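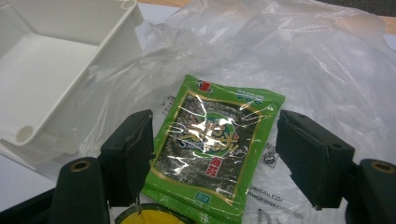
Dokari Packets, corrected release

Read the fault notice before you train on this set. The first release had bad finger-opening values in 126 of its 494 episodes. A policy trained on it closed too far on thin film packets, and one of those closures cracked a finger pad on the arm at Deverbridge. The video was sound. The width channel was wrong.

Contents

The set holds 494 demonstrations of picking up flat film packets and placing them in a tray. All were recorded with the Degefa hand-held gripper at the Trellitdale bench. Each episode has:

video from the gripper camera
finger opening in millimeters
gripper pose
a text label for the object
a flag called width_ok (new in this release)

Typical start state: packet flat, fingers open on both sides of it, tray within reach. In many episodes the packet lies on a clear plastic bag, as with the seaweed snack packet at the top of this file. These are the hardest episodes in the set and also the ones where the width error did the most harm.

Fault notice

Finger opening is computed from an encoder on the drive side of the Degefa. The encoder is zeroed with the fingers fully closed, once at power-up. On two of the units the set screw on the encoder hub had backed out. The hub then slipped on its shaft during firm closures, and each slip moved the zero point. The reading stayed smooth and stayed inside its legal range, so the range check passed it.

The largest offset we found was 8 mm. The sign was always the same: logged opening smaller than true opening. A packet held flat across its width was logged as if the fingers had closed well past its edges. The policy learned those values as targets.

Kiros Araya found the error by replaying logged widths on a bench unit next to the video. The fingers in the video stopped at the packet edge while the bench unit kept going.

What happened at Deverbridge

Natnael Birhane ran the trained policy on a packet resting on a loose bag. The fingers closed on the packet, buckled it, and gathered bag film into the grip. The controller read the film as a weak grasp and closed again at a higher force. The left pad cracked at its screw hole. Getachew Alemayehu hit the stop. No one was hurt; the guard door was shut and stayed shut.

Two things made this worse than it had to be. The force limit had been raised for an earlier job with rigid boxes and was not set back. The retry rule had no cap. Neither is a fault in this data set, but anyone running a policy trained on it should check both.

What changed in this release

1. The 126 affected episodes have width_ok set to false. They were not deleted. Pose and video in them can still be used.

2. For a subset of these, a corrected width was estimated from the video and stored as width_est. It is poor wherever glare on the packet hides the edge or a fold of the bag crosses the pad. Do not mix width_est and the logged width in one training run without a source tag.

3. The recorder now asks for a full close at the start and end of every episode. If the two closed readings disagree, the episode is rejected on the spot.

4. The loader stops with an error if width_ok is missing. Old copies of the set will therefore fail to load, and this is intended.

Known limits

Film packets throw strong highlights under the bench lights. Edge detection on them is unreliable, with or without the bag.

Clear bag film is not labeled as an object. A grasp that picks up packet and film together is marked as a success if the packet reaches the tray. Kadri Tamošiūnaitė has argued for a separate label – we agree, but the relabeling is not done.

The fingers often hide the lower part of the packet during approach. Printed text on packets and bags was left as recorded and should not be used as ground truth for anything.

Before you run a policy on hardware

Check the hub set screw on any Degefa unit with the power off. It should not turn under light hand torque. Close the fingers fully and confirm that the width reads zero, then repeat after several firm closures on a hard block. Set the force limit for film, not boxes. Cap retries. Keep the first runs behind a guard with someone at the stop.

If the closed reading has moved, take the unit out of use and discard the session. Do not re-zero and carry on; the hub will slip again.

Change log

31/05/2021 Corrected release. width_ok and width_est added, loader check added, fault notice written.
Earlier release withdrawn. Please delete local copies, including converted ones.

Contact

Ayantu Wolde maintains the set. Send the episode ID and unit number with any report of a suspect width value.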